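The Year I Learned to Make Soup Properly

I was 37 before I made a soup I'd happily give to a guest. Before that I'd chuck whatever was left in the fridge into a pot, cover it with water and hope. It tasted of hot water and regret, mostly, and my sister Ewurabena (who got all the cooking genes, lucky thing) used to bring her own sandwich.

What changed was a winter in a rented flat in Faltevwood, with a hob that had 2 working rings and a neighbour called Stellan Lundgren who cooked every single evening. You could smell it on the stairs! I finally knocked and asked him what he was doing in there. Onions, he said. Just onions, done slowly, with a good pinch of salt and the lid on.

So I went home and tried it. I'd always given an onion three minutes, if that. Stellan gives his more than 15, on a low heat, until they slump and go sweet and sticky – and only then does anything else go in. It's such a small thing and I was cross for a week that I'd missed it.

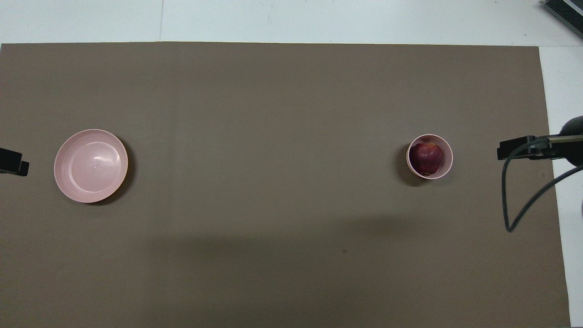 After onions came lentils, then a leek and potato that I still make far too often, and a pepper soup from Etornam Acheampong at work that cleared my head for days. She won't write the recipe down. I've had to learn it over the phone, a bit at a time, and I'm fairly sure she leaves something out.

By April I had six soups I could do without looking anything up. Ewurabena came round, had two bowls of the leek and potato, and took the rest home in a jar. I still haven't had the jar back.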